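5. 그리퍼 비교 시험 준비

5.1 적용 범위
본 절은 Fludonora 양팔 작업 셀에서 병렬 그리퍼 Liltness와 Brarnex의 핑거를 비교 시험하는 절차를 다룬다. 컨트롤러의 초기 설정은 3장을 완료한 것으로 간주한다.

5.2 손목 카메라 시야 확인
1) 컨트롤러 전원을 켜고 60초간 대기한다.
2) 양쪽 그리퍼를 완전 개방 위치로 보낸다.
3) 손목 카메라 영상을 열어 좌우 핑거 끝단이 모두 화면 안에 들어오는지 확인한다.
4) 한쪽 끝단이라도 보이지 않으면 카메라 브래킷 각도를 다시 조정한다.

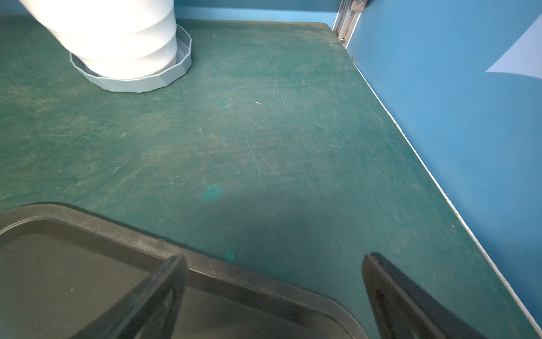
그림 5-1. 손목 카메라 영상. 핑거 개방 상태, 왼쪽 아래는 트레이

참고: 작업면의 긁힘과 얼룩은 시야 확인 결과에 영향을 주지 않는다. 특징점 추적을 사용하는 경우에는 5.6항의 마스크를 먼저 적용한다.

5.3 양팔 접근 자세
1) 트레이를 두 그리퍼 사이에 평평하게 놓는다.
2) 저속 모드에서 좌우 팔을 차례로 접근시킨다.
3) 케이블이 관절에 걸리지 않는지 확인하고 자세를 저장한다.

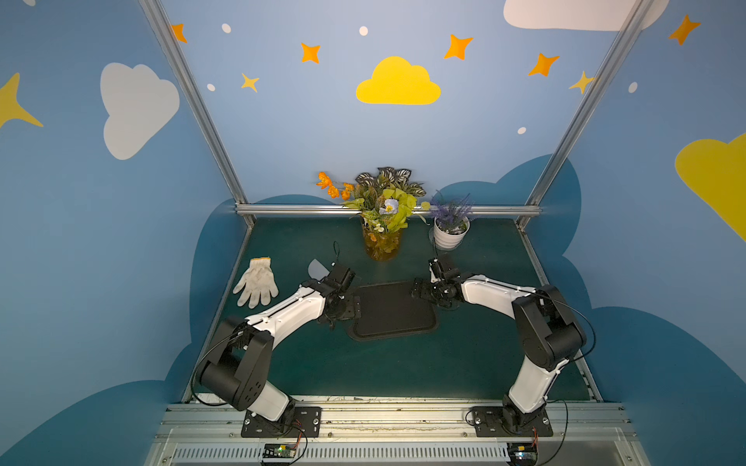

접근 자세는 두 핑거를 비교할 때 동일하게 유지해야 하며, 핑거 교체 후에도 저장된 값을 그대로 불러온다. 기준 자세에서 왼쪽 그리퍼는 트레이 바로 옆에, 오른쪽 그리퍼는 트레이 오른쪽 끝 위에 위치한다. 좌우 위치가 바뀌어 나타나면 컨트롤러의 팔 번호 할당을 점검한다.

주의: 팔이 움직이는 동안 작업 셀 안에 손을 넣지 말 것. 앞쪽 레일의 회로 기판 배선은 전원을 차단한 뒤에만 만진다.

5.4 파지 시험
1) 파지력 설정값을 200으로 입력한다.
2) 판형 대상물의 테두리를 잡고 들어 올린 뒤 3초간 유지한다.
3) 원위치에 내려놓고 핑거를 개방한다.
4) 핑거를 교체하고 같은 순서를 반복한다.

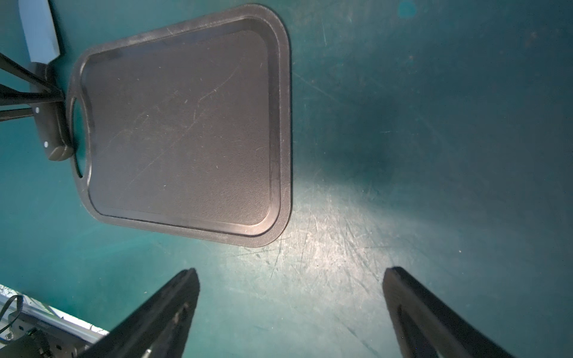 그림 5-2. 손목 카메라로 본 판형 대상물과 개방된 핑거

5.5 기록
시험 로그는 Gallagher 뷰어에서 내보낸다. 파일 이름에는 핑거 종류와 팔 번호를 포함한다. 오류 코드 291이 기록된 회차는 비교에서 제외하고 다시 수행한다.

5.6 배경 물체와 마스크
투명하거나 반사가 심한 물체는 깊이 추정값을 불안정하게 만든다. 배경 물체를 둔 채 시험할 때는 해당 영역에 마스크를 지정하고, 두 핑거에 같은 마스크 파일을 사용한다.

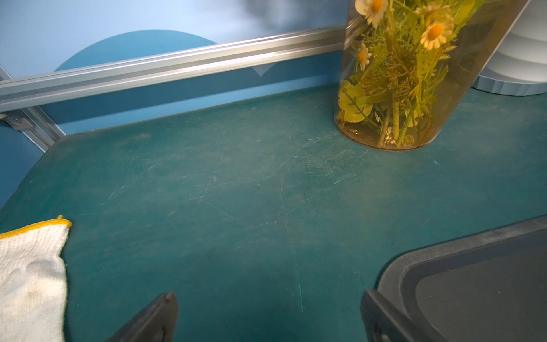

마스크를 저장한 뒤에는 카메라 프로세스를 다시 시작해야 변경 사항이 반영된다. 물체를 옮긴 경우 기존 마스크를 삭제하고 새로 지정한다. 좌우 손목 카메라의 마스크는 서로 공유되지 않는다.

개정일: 2024년 2월 8일 목요일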